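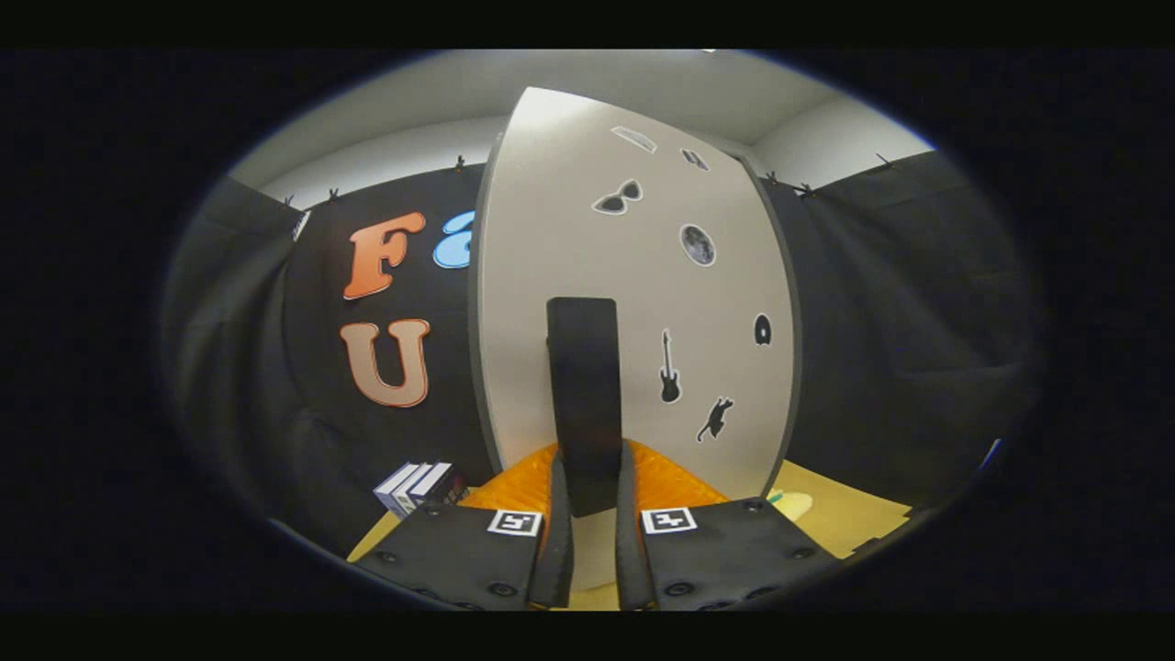
Mistosthorpe, 8 April 2024

Sticker board

A sticker board is an upright panel, usually white or some other pale color, that is kept for displaying stickers. It may stand on a table, lean on a shelf or hang from a nail, and it does much the same work as the lid of a suitcase or the door of an old refrigerator, with the happy difference that it can be carried from room to room.

Most boards have a plain face and a darker edge – gray is a common choice – which gives the eye a place to stop. Thin panels tend to bow when they are stood on end, and many owners grow rather fond of the curve. A table in pale yellow suits a white board well, and a bright orange cloth bunched up in front of it brings a good deal of cheer to a display that is otherwise mostly black and gray.

Silhouettes are among the best-loved subjects, as they read clearly from across a room. A single board may bring together a pair of sunglasses with gray lenses, a round moon with its craters, an electric guitar set upright and a little arched shape that could be taken for a ghost or a tombstone. Small plain rectangles in gray are often placed near the top. The usual habit is to scatter the stickers loosely, leaving plenty of white between them, though some people do prefer tidy rows.

In Mistosthorpe the boards are a familiar sight at the December market, where the Csonka stall sells plain panels and the Follier stall sells sheets of stickers to go on them. The Malero sheet, a longtime favorite there, holds 59 small designs, and almost 100 boards were shown at the most recent market. Older boards are wiped with a dry cloth, and a sticker that has begun to lift at one corner is pressed flat again with the thumb.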